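Gostden Used Car Owners Club – Minutes of the Spring Meeting
Wednesday, May 24, 2023, upstairs room at Wetgate Motors
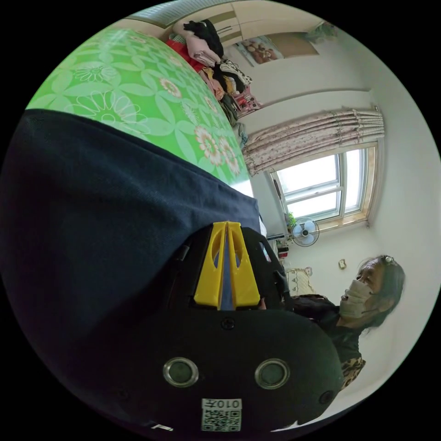 Yellow bracket on the black housing, with the two round openings below

Chair: Markos Zacharopoulos. The minutes of the March meeting were approved with one fix (the Karras wagon had 91 thousand miles on it when sold, and we had it down wrong).

1. Swap day
What a turnout in March! We had 13 cars change hands and around 200 people through the gate. Members want it again in the fall, with the wagons and small trucks parked together this time so buyers can compare them side by side. Agreed.

2. Pre-purchase checks
Markos reported that Resis Garage will go on doing inspections for members at the club rate, and they have added a written page on rust – great news for anyone looking at older hatchbacks. Please book by phone, as the online form still drops the mileage box.

3. Service records
Long and lively talk on missing paperwork. Most people were happy to buy with a gap of a year or two if the timing belt receipt is there. Two members would walk away. We'll put both views in the buyer's guide, plus the checklist for private sales.

4. Test drive route
The new loop past the Karras lot was loved by all who tried it: a hill, a rough stretch and a proper highway ramp, all in 5 miles! Maps to go out with the next newsletter.

5. Any other business
Winter tires, two sets, free to a good home. Ask Markos for sizes.
Dealer plates: carried over.

Next meeting same room, date to be sent by email. Meeting closed at 9:10 p.m.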